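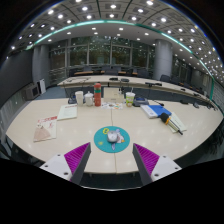
Home | Projects | Calls | Open Nights | Contact

Calls > Help Wanted > Robotics

Posted February 14, 2025 by Bo-ram So

Hands wanted for the Skulis gripper build (paid by the session)

Quick one as we're behind. Skulis is a hand-held gripper we've been building at the Driltitz shared workshop, plus a tabletop arm that's meant to copy what people do with it. Arm mostly works. What we need now is people — using the thing, picking stuff up, putting it down, telling us what hurts.

Two kinds of help:

1. Demonstrators. You hold the gripper and do small table jobs. Move a mouse, close a booklet, shift a mug from one side to the other. No experience needed. Left-handers very welcome, we have hardly any. Sessions are two hours with a break in the middle. $89 per session, paid the same day.

2. One builder, part time. Finger pads, mounting plates, wiring, the boring screws. You should be able to solder and use a 3D printer without supervison. CAD helps — we use whatever opens. $320 a week through October, hours are up to you mostly.

Must be 18 or over. Must be OK with your hands and voice being recorded, we'll send the form before you come. If you have a wrist injury please skip this one, the gripper gets heavy in the second hour.

Bring: short sleeves or sleeves that roll up. Water. Not rings.

Workshop has been going since 2019, seven of us on this build. Alžběta Danko runs the sessions, Mwangi Swai does the mechanical side and will be the one showing the builder round. Parking out back, fills up early. Elevator works again.

To apply — short email to Bo-ram, put DEMO or BUILDER in the subject line. For DEMO just name, which hand, and when you're free (evenings go first). For BUILDER send a couple photos of something you made, finished or not. No resumes please, we dont read them. Bad solder joints are fine if you can say why.

Builder spot closes when it's filled. Demonstrators we'll keep taking all spring. If you wrote to us before about the Virow arm, write again, that inbox is gone.

< Previous call | All calls | Next call >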